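학생 활동 > 공동작업실 프로젝트 > 결과보고서

손파지형 그리퍼 모듈 'Rello' 제작 결과보고서

2021-12-26 | 작성: 육슬기(Seul-gi Yook)

1. 과제 개요

본 과제의 목적은 사람이 손으로 들고 조작하면서 파지 동작을 기록할 수 있는 그리퍼 모듈을 공동작업실 장비만으로 제작하는 것이다. 모듈의 이름은 Rello로 정하였다. 동일한 손가락 형상을 나중에 로봇 팔 끝단에 그대로 옮겨 달 수 있도록 하는 것을 설계의 전제로 두었다.

작업은 7월에 시작하였다. 초기 두 달은 손가락 형상 검토와 출력 조건 확인에 사용하였고, 이후 본체 설계, 카메라 장착부 설계, 조립 및 시험 순으로 진행하였다. 제어 프로그램과 기록 프로그램은 선행 과제인 Binel의 코드를 수정하여 사용하였으며, 본 보고서에서는 변경된 부분만 다룬다.

2. 요구 조건

설계 착수 전에 다음 조건을 정하였다.

- 한 손으로 들고 조작할 수 있을 것
- 손가락이 최대로 벌어졌을 때의 간격이 135mm 이상일 것
- 손가락 교체에 필요한 나사가 손가락당 4개를 넘지 않을 것
- 카메라 시야 안에 두 손가락의 끝이 항상 들어올 것
- 전원과 통신을 한 가닥의 케이블로 처리할 것

마지막 조건은 중간 점검에서 삭제하였다. 작업실에서 구할 수 있는 커넥터로는 카메라의 대역폭과 엔코더 전원을 동시에 만족시키기 어려웠고, 맞춤 케이블을 주문할 경우 일정이 밀리는 것으로 판단하였다. 최종 구성은 통신선과 전원선을 분리하고 수축 튜브로 묶은 형태이다.

3. 기구 설계

3.1 본체

본체는 상하 분할 구조이다. 처음에는 좌우 분할로 설계하였으나, 분할면이 손잡이 중앙을 지나면서 쥐는 힘에 의해 틈이 벌어지는 문제가 있었다. 상하 분할로 변경한 뒤에는 같은 조건에서 틈이 관찰되지 않았다. 대신 하부 부품의 출력 시간이 길어졌고, 지지대 제거 면적도 증가하였다.

내부에는 랙과 피니언을 두어 두 손가락이 서로 반대 방향으로 같은 거리만큼 움직이도록 하였다. 피니언의 백래시는 축간 거리를 두 차례 조정하여 줄였다. 1차 시제품에서는 출력물의 수축을 고려하지 않아 피니언이 걸리는 구간이 있었다. 2차 시제품에서 랙의 이폭을 줄이고 안내면에 얇은 미끄럼 테이프를 붙여 해결하였다.

3.2 손가락

손가락은 곡면형으로 설계하였다. 평면형 손가락은 상자류를 잡을 때 안정적이었으나 원통형 물체가 옆으로 빠지는 경우가 많았다. 곡률은 작업실에 비치된 공구 손잡이의 지름을 기준으로 정하였다. 곡면 안쪽에 별도의 패드를 붙이는 방안도 검토하였으나, 패드 모서리가 들뜨는 현상이 반복되어 이번 판에서는 적용하지 않았다.

3.3 카메라 장착부

카메라는 본체에서 손가락 방향을 바라보도록 고정하였다. 장착 각도는 나사 두 개로 조정한다. 각도를 너무 낮추면 손가락 끝은 잘 보이지만 물체가 놓일 자리가 보이지 않고, 반대로 높이면 손가락 끝이 영상 아래로 벗어난다. 여러 각도로 짧은 영상을 찍어 비교한 뒤, 본체 일부가 영상 하단에 들어오는 것을 허용하는 쪽으로 결정하였다. 본체가 가리는 영역은 항상 같은 위치에 있으므로 후처리에서 마스크로 제거할 수 있다.

4. 전장 및 기록

손가락 간격은 피니언 축에 연결한 자기식 엔코더로 측정한다. 엔코더 값은 마이크로컨트롤러에서 읽어 노트북으로 전송하고, 영상은 별도의 통로로 저장한다. 두 기록의 시간축을 맞추기 위해 매 기록 시작 시 손가락을 2회 완전히 여닫는 동작을 넣었다. 영상에서 손가락이 닫히는 시점과 엔코더 값이 최소가 되는 시점을 대응시키는 방식이다.

기록 프로그램은 내부적으로 Flasow라고 불렀다. Binel의 코드와 비교하여 바뀐 점은 파일 분할 방식이다. 기존 코드는 기록을 종료할 때 전체를 한 번에 저장하였기 때문에 중간에 케이블이 빠지면 해당 기록이 모두 손실되었다. Flasow에서는 일정 간격으로 나누어 저장하고 종료 후에 합친다. 합치는 과정에서 첫 조각의 시각 정보가 누락되는 오류가 있었으며, 이는 11월에 수정하였다.

5. 시험

5.1 시험 환경

시험은 공동작업실의 마룻바닥 구역에서 진행하였다. 조명은 천장등을 모두 켠 상태로 고정하였다. 바닥의 반사가 강하여 자동 노출을 사용할 경우 영상의 밝기가 흔들렸고, 이후의 기록에서는 노출을 수동으로 고정하였다. 다른 팀의 작업 시간과 겹치는 경우가 많아 시험 구역과 작업대 사이의 통로는 비워 두고 진행하였다.

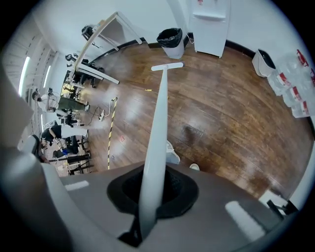 5.2 시험 방법

시험 항목은 파지 유지, 이동 후 내려놓기, 연속 개폐의 세 가지이다. 파지 유지 시험에서는 물체를 잡은 채로 정해진 자세를 유지하고 미끄러짐 여부를 기록하였다. 이동 후 내려놓기 시험에서는 바닥의 표시점까지 물체를 옮긴 뒤 손가락을 열었다. 연속 개폐 시험은 물체 없이 진행하였다.

조작자는 모두 같은 설명문을 읽고 시작하였으며, 연습 기록은 결과에 포함하지 않았다. 유효 기록은 총 54건이다.

5.3 결과

파지 유지 시험에서는 무게중심이 손가락에서 먼 물체일수록 회전 방향의 미끄러짐이 컸다. 병진 방향의 미끄러짐은 거의 나타나지 않았다. 손가락 곡면이 한 축 방향으로만 물체를 감싸므로 예상된 결과이다.

이동 후 내려놓기 시험에서는 조작자에 따른 차이가 컸다. 숙련되지 않은 조작자는 손가락을 열면서 본체를 함께 당기는 경향이 있었고, 이 때문에 물체의 최종 위치가 표시점에서 벗어났다. 손잡이의 방아쇠 행정이 긴 것이 원인으로 추정되나, 행정을 줄인 시제품과의 비교는 하지 못하였다.

연속 개폐 시험에서는 미끄럼 테이프의 가장자리가 일부 말려 올라왔다. 동작에는 영향이 없었으나 장시간 사용 시 랙에 끼일 가능성이 있다. 해당 부분은 테이프 길이를 줄여 재부착하였다.

6. 미해결 사항

가. 분리형 케이블이 손목 움직임을 방해한다. 케이블 출구를 본체 뒤쪽에서 아래쪽으로 옮긴 도면은 작성하였으나 출력하지 않았다.

나. 엔코더의 영점이 전원 재인가 후 미세하게 바뀐다. 현재는 기록 시작 시의 여닫기 동작에서 영점을 다시 계산하고 있다.

다. 로봇 팔 쪽 연결판인 Pathak는 도면 단계에 머물러 있다. 볼트 배치는 확정하였고, 두께는 처짐 계산을 마친 뒤 정할 예정이다.

7. 자료 보관

최종 도면과 출력 설정값, Flasow의 소스는 작업실 공용 저장소의 Rello 폴더에 올려 두었다. 1차 시제품의 본체는 폐기하였고, 2차 시제품의 랙과 피니언은 예비 부품으로 보관한다. 영점 재계산 코드는 별도 분기에 있으며 아직 병합하지 않았다.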